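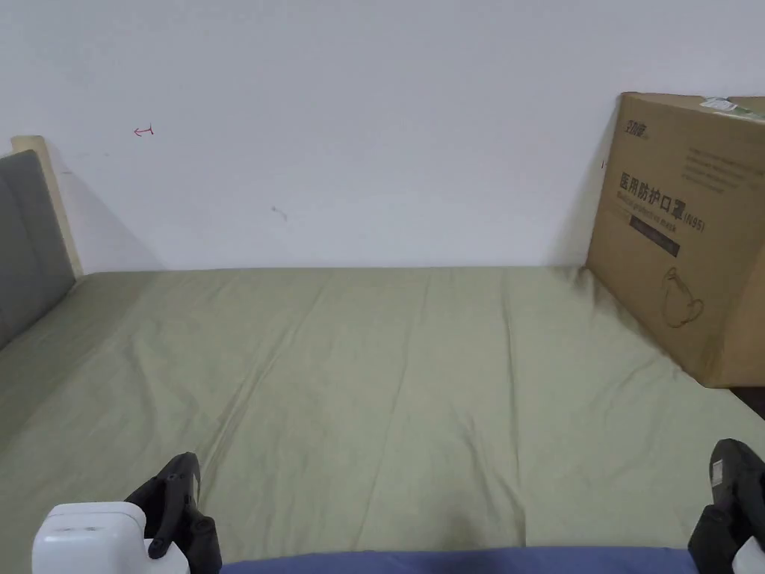
*White wall, sage-green sheet.*

## Stoka Print Portfolio, Villora edition

The Stoka is a flat folder for works on paper, made in Romville for people who keep buying prints and running out of places to put them. It holds 38 sheets in clear sleeves, closes with two cloth ties and weighs more than you'd like by the time it's full. The Villora edition has a gray linen cover - we tried a white one, and then we touched it.

Sleeves are acid-free. The spine is sewn by Wiegand, our bindery, which has opinions about glue and shares them freely.

- Price: $87
- Edition size: 222, numbered inside the back cover
- Next batch: July 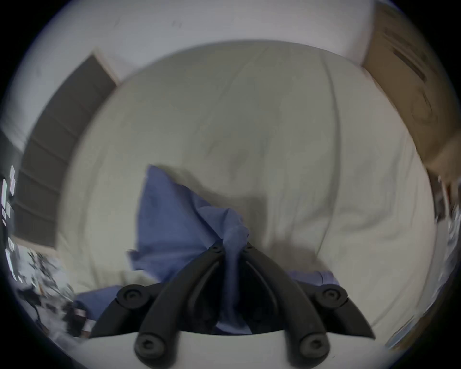
**Can I store charcoal or pastel drawings in it?**

Charcoal and pastel need a mat or a sheet of glassine over them first, or the sleeve will end up with a drawing of its own.

Refill sleeves come in packs of 38 and fit every Stoka except the original, which was a slightly different size for reasons lost to history.
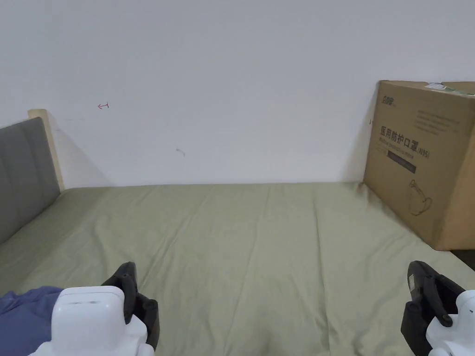 Bought one for my etchings and the ties are great, but the number inside the back is so small I needed a loupe. Four stars.

Orders over 2 portfolios ship flat in one carton.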